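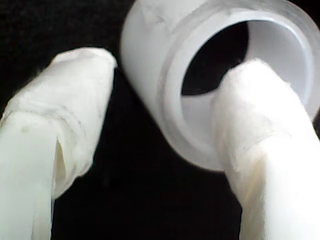
Chapter 2
Choosing a Package for Food

Learning goals
After this chapter you should be able to name the main duties of a food package, explain what a barrier is, and calculate the packaging cost of one serving.

2.1 Why food is packed

Food begins to change from the moment it is harvested or cooked. Oxygen makes fats taste old, moisture makes biscuits soft, and light takes away flavour and colour. A package slows these changes - it cannot stop them completely.

Consider the small dairy at Luverwood, which fills 2,000 tubs of yogurt in one shift. Each tub holds 150 grams. When Chunhua Guo became production manager there in May, the dairy was comparing two suppliers, Skumier and Fiadzo. The Skumier tub was cheaper, but its lid let in more air, and the shops in Prisstead wanted a longer shelf life. We will return to her decision in section 2.4.

Key term
Barrier: the ability of a material to keep gas, water vapour or light from passing through it.

Before you read on, choose one food from your kitchen and write down what would spoil it first.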